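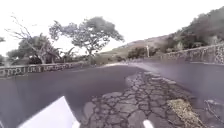
Woran liegt es, wenn der Asphalt einer Straße in unregelmäßige Schollen zerfällt? Meist an der Unterlage: Wird die Tragschicht weich oder verliert sie ihren seitlichen Halt, biegt sich die Decke unter jeder Radlast durch, bis das Bindemittel ermüdet und sich die Risse zu einem Netz verbinden.

Februar. Von der Redaktion
Geteilt: 80 Mal | 3 Kommentare

Henk De Bruijn hat den größten Teil seines Berufslebens mit Straßen verbracht, die schmaler sind, als das Regelwerk es heute vorsieht. Im Ingenieurbüro Waaka bearbeitet er die Zustandserfassung und die Instandsetzung von Nebenstraßen, zurzeit die Parkstraße oberhalb von Jenditz. Zum Gespräch hat er einen Bohrkern mitgebracht, der in zwei Teilen auf dem Tisch liegt. Der obere ist Asphaltbeton, der untere eine ältere Lage, an der sich Schotterkörner mit dem Fingernagel lösen lassen.

»Der Schichtenverbund fehlt«, sagt De Bruijn. »Die beiden Lagen haben an dieser Stelle nicht mehr zusammengearbeitet. Statisch hat man dann zwei dünne Platten statt einer dicken, und die obere übernimmt Biegezug, für den sie nie bemessen war.«

Die Parkstraße verläuft in Kurven zwischen zwei Mauern, einer niedrigen mit durchbrochenem Muster und einer höheren auf der anderen Seite. Für den Straßenbauer ist das eine ungünstige Randbedingung. Das Wasser, das sich auf der Fahrbahn sammelt, hat wenige Wege hinaus, und hinter der höheren Mauer steht Erdreich an, das nach längerem Regen Feuchtigkeit nachliefert. De Bruijn spricht von einem Trog. Die Entwässerungsöffnungen am Mauerfuß seien bei der ersten Begehung zum Teil zugesetzt gewesen.

Auffällig ist die Verteilung der Schäden. Ein Streifen in der Mitte und zur rechten Seite hin ist gerissen und geflickt, während die Fläche jenseits der Kurve glatter liegt. De Bruijn führt das auf eine alte Leitungstrasse zurück. »Man hat dort einen Graben geöffnet und wieder verfüllt. Die Verfüllung hat sich gesetzt, die gewachsene Unterlage daneben nicht. An so einer Kante reißt der Asphalt zuerst in Längsrichtung. Danach kommen die Querrisse, und wenn die sich treffen, hat man Schollen.«

Auf die Frage, ob das Muster nicht eher an Pflaster erinnere, nickt er. Spaziergänger hätten ihn schon gefragt, wann man das schöne alte Pflaster freilege. Unter der Decke liege aber keines. Die Rundung der Kanten entstehe durch den Verkehr: Jede Überfahrt bewege die Schollen ein wenig gegeneinander, an den Rändern breche das Korn aus, und in der Fuge sammle sich Feinmaterial. Dieses halte die Feuchtigkeit und mache die Risse dunkel. Die Kanten selbst würden heller, sobald der Bitumenfilm vom Gestein abgerieben sei.

Auch das trockene Gras und das Laub auf der Fahrbahn nimmt er in seine Aufnahmebögen auf. »Organisches Material gehört nicht in einen Riss. Es bleibt liegen, zersetzt sich, und im Frühjahr keimt etwas darin. Wurzeldruck ist auf einer solchen Straße kein theoretischer Fall.« Vor jeder Vergussarbeit müsse der Riss daher ausgeblasen werden, bei stärkerer Verschmutzung mit der Heißluftlanze. Geschehe das nicht, hafte die Vergussmasse am Schmutz und löse sich mit ihm.

Die Zustandserfassung erfolgte abschnittsweise. Von 400 Metern Strecke liegt eine vollständige Rissaufnahme vor, dazu kommen 3 Bohrkerne. De Bruijn hält das für ausreichend, um ein Verfahren zu wählen, aber nicht für eine Ausschreibung mit festen Mengen. Er unterscheidet nach Rissbreite, nach Vernetzung und nach der Frage, ob die Schollen unter Last kippen. Das letzte Kriterium prüft er zunächst ohne Gerät. Ein Fahrzeug rollt langsam über die Stelle, ein Mitarbeiter steht daneben und beobachtet die Fuge. Tritt nach Regen Wasser mit Feinanteilen aus, ist die Tragschicht betroffen. »Das Pumpen sieht man mit bloßem Auge. Danach messe ich die Einsenkung, um eine Zahl zu haben.«

An den Flicken zeigt sich, dass die Straße mehrfach ausgebessert wurde, und zwar nach unterschiedlichen Auffassungen. De Bruijn will das niemandem vorwerfen. Kaltmischgut im Winter sei eine Sicherungsmaßnahme und als solche in Ordnung. Schwierig werde es, wenn die Sicherung zum Dauerzustand werde. Ein Flicken habe andere Steifigkeit und andere Dichte als seine Umgebung, und wenn die Anschlussfuge nicht geschnitten und mit Fugenband versehen sei, trage er zum nächsten Riss bei.

Für die Instandsetzung stehen zwei Varianten im Raum. Die erste sieht vor, den geschädigten Streifen auszufräsen, die Tragschicht zu ersetzen und eine neue Decke einzubauen, die mit 80 Millimetern in zwei Lagen veranschlagt ist. Die zweite beschränkt sich auf die Deckschicht und legt eine Asphalteinlage über die Risse. De Bruijn bevorzugt die erste. Eine Einlage verzögere das Durchschlagen von Rissen, könne aber eine kippende Scholle nicht ruhigstellen.

Gegen den Vollausbau sprechen die Mauern. Wer zwischen ihnen tief aushebt, legt unter Umständen ihre Gründung frei. Tane Tuhiwai, der bei der Firma Grinow für Natursteinmauerwerk zuständig ist und zum zweiten Teil des Gesprächs hinzukommt, hat an der niedrigen Mauer geschürft. »Sie steht flach. Der durchbrochene Teil wiegt wenig, die Abdeckung bindet ihn oben zusammen, und unten hat man sich auf den Boden verlassen. Eine Rüttelplatte direkt daneben würde ich nicht laufen lassen.« Er verlangt einen unberührten Randstreifen und statische Verdichtung in Mauernähe. De Bruijn hält dagegen, dass ein Randstreifen ohne ausreichende Verdichtung die nächste Setzungskante sei. Einig sind sich beide bisher nur über die Abschnittslänge: kurz, mit Verfüllung am selben Tag.

Die helle Abdeckung der niedrigen Mauer hält Tuhiwai für den Teil, der am meisten Pflege braucht. Stehen ihre Stoßfugen offen, läuft das Wasser in den Kern und tritt durch die Öffnungen wieder aus, zum Teil auf die Fahrbahn. Er würde sie vor den Straßenarbeiten neu verfugen, mit einem weichen Kalkmörtel. Zementmörtel sei an vergleichbaren Mauern in Jenditz verwendet worden und habe dort die Steinkanten abgesprengt.

Bleibt die Entwässerung. De Bruijn plant eine flache Muldenrinne am Fuß der höheren Mauer und eine Querneigung, die das Wasser dorthin führt. Eine Sickerleitung unter der Rinne sei wünschenswert, aber von der Vorflut abhängig, deren Höhe noch eingemessen werden müsse. »Ohne Entwässerung brauche ich über die Decke nicht zu reden. Dann baue ich dieselbe Straße noch einmal, mit demselben Schadensbild.«

Bis zur Entscheidung soll der gerissene Streifen gereinigt und vergossen werden. Eingebaut wird vorzugsweise bei trockener Witterung und ausreichender Bauteiltemperatur, also nicht vor dem Frühjahr. Die Mengenermittlung für beide Varianten liegt bei Waaka in Bearbeitung.

Kommentare (3)

skiren_radler
Bergab mit schmalen Reifen ist der Streifen unangenehm, die Längsrisse mehr als die Löcher. Wird der Verguss abgesandet? Frischer Verguss in der Kurve ist bei Nässe glatt.

Tiefbau i. R.
Zur Leitungstrasse: Gibt es dazu Bestandspläne oder ist das aus dem Rissbild geschlossen? Längsrisse bekommt man auch von einer schlecht verdichteten Mittelnaht. Ein Schurf quer zum Streifen würde das klären.

M. aus Jenditz
Kalkmörtel an der Mauer bitte unbedingt. Bei uns an der Treppe wurde mit Zement verfugt, nach 2 Wintern lagen die ersten Kanten unten.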